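Ziltuvier Small Fridge Notes
README for the shared folder, revised in May

Welcome, and thank you for opening the read-me first, which puts you ahead of me on most days. This folder holds everything we have written down about the small refrigerators in the Ziltuvier workrooms: what goes in them, where it goes, how the doors are packed, how they get cleaned out, and what people have asked about them over the past while. It began as a single page taped up beside a sink and it grew, as these things do, into a table of 276 entries with a notes column that some of you have used very generously indeed.

I have tried to keep the language plain. If you are looking for the big kitchen on the ground floor, that one has its own folder and its own rules, and Munteanu looks after it.

What is in the folder

entries.csv – the main table, one row for each time somebody put something in, took something out, or moved something from one shelf to another and thought it worth writing down. 276 rows.

shelf_plan.txt – the plan of each fridge, top to bottom, in words. I did try drawing it. The words are better.

cleaning.txt – how we clean, what we use, and the order to do it in.

pictures – a small folder, slowly filling up.

old – the taped-up page, typed out again, with its spelling left alone.

How the table is laid out

Each row has the same columns, and they are meant to be read from left to right like a sentence.

room – the short name of the room, in lower case. We have Vindeck and Prurkanitz, named for the two halves of the building.

shelf – top, middle, floor or door. "Floor" means the bottom of the inside of the fridge, and please don't use it for the floor of the room. We had a very confusing week over that.

item – the everyday name of the thing. "Cola" is fine. "Soup" is fine. "Lunch" is less fine, though I have left the old ones in.

container – bottle, can, tub, jar, bag, or bare. Bare is for fruit, mostly, and for one entire cabbage.

action – in, out, or moved.

note – anything you like. There are some lovely ones in there, including a long passage on mustard that I would not shorten for the world.

A few rows, so you can see how it goes:

vindeck, top, cola, bottle, in, laid on its side, will stand it up once there is space
vindeck, door, milk, bottle, moved, was on the top shelf before
prurkanitz, floor, soup, tub, out, lid does not match
prurkanitz, middle, pears, bare, in, help yourselves

Blank cells mean that the person left the cell blank. I have not gone back and guessed. If you are adding up containers, count only the rows where the container is filled in, and say so wherever you show the total.

A word about shelves

Small fridges are their own sort of animal. With a full-size one you can be careless and still find the butter. With a small one, every tall bottle is a decision, and the wire shelf is either in the right slot or it is in everybody's way. We move the shelf up when there are bottles to stand and down when there are tubs to stack, and whoever moves it is asked to write "moved shelf" in the item column, even though a shelf is not an item. It makes the rows after it so much easier to understand!

Tall things stand on the floor of the fridge, toward the middle, with their labels facing out. Short things and cans go on the wire shelf. Anything with a loose lid goes at the bottom, inside a tub if you can spare one. Please keep a finger's width between the food and the back wall, where lettuce in particular comes to grief.

The door is for things that don't mind being tipped about a little. Open it all the way before you reach in, and hold it with your other hand while you do. The hinges on these little fridges will let the door swing back at you slowly and then all at once, and I have worn a good deal of orange juice finding that out. Close it with a gentle push and listen for the seal.

Drinks for the afternoon

Most of what passes through is drinks, so they have a small section to themselves. Cold bottles go in first thing in the morning. The spare water stays out on the counter – the large jug and the smaller bottles together – and moves into the fridge as places open up. If you take the last cold bottle, put a warm one in for the next person. We have never had to be firm about this and I hope we never will.

Bottles larger than the door can hold are best poured into something smaller. The big jug does not fit in either room's fridge. It has been tried in Vindeck standing, lying down and at a slant, with the shelf taken out, and the note column for that afternoon is worth reading with a cup of tea. 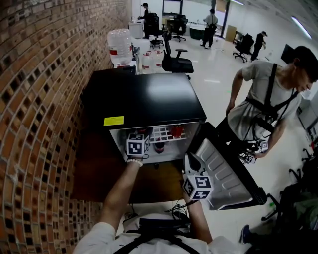
The bit I'd add is about the shelf, wrote Nahuel Sepúlveda. In our room we dropped it one slot and the cola could stand up straight underneath, with the cans on top, and after that I stopped knocking things over when I reached for the back. You lose the space for a cake box, but how often is there a cake? Could the plan say which slot it's in now, as well as which way to move it?

It could, and it does now. I have added a line to shelf_plan.txt giving the slot for each fridge, counted from the top, and you are all welcome to change it when you change the shelf. On the matter of cake I remain more hopeful than Nahuel, and the Prurkanitz shelf is staying where it is for the time being.

Cleaning out

The long version is in cleaning.txt. The short version is to turn the dial to off, take everything out onto a tray, and lift the wire shelf out toward you, front edge first. Wash it in the sink with warm water and a drop of dish soap. For the inside walls, stir 2 spoonfuls of baking soda into a bowl of warm water, wipe with that, then wipe again with plain water. Dry the rubber seal with a cloth, folding it back gently to get into the creases, and look under the front edge for drips before you put anything back.

Wipe the top as well. The top collects rings from mugs, and a dry cloth afterward takes off the smears. We don't keep papers up there, or bread.

The food can sit out on its tray while you work, provided you don't wander off. I write this as a person who wanders off.

Known gaps

The Prurkanitz rows are thinner than the Vindeck ones, and I think it is simply that the pencil there kept going missing. The early rows have no container at all, as the column had not been thought of yet. "Middle" was used in Vindeck before there was a middle shelf, and in those rows it most likely means the front part of the floor. I have left them as written, with a question mark in the note.

Nothing in the table tells you how cold anything was. We talked about thermometers and then it was lunchtime.

Adding your own rows

Add them at the bottom and leave the order alone. Keep each note under 400 characters if you can bear to, so that the file stays readable on a small screen (the mustard passage has been excused). If you spot a mistake in somebody else's row, put a new row below with the correction and write "see above" in the note, and leave the first one where it is.

Please leave people's names out of the item column. "Soup" will do nicely, and whose soup it was can be settled in the kitchen.

Questions about the Vindeck rows can come to me. For the ground floor kitchen, try Munteanu before noon. New pictures go straight into the pictures folder, with the room name first and then whatever you would like to call them.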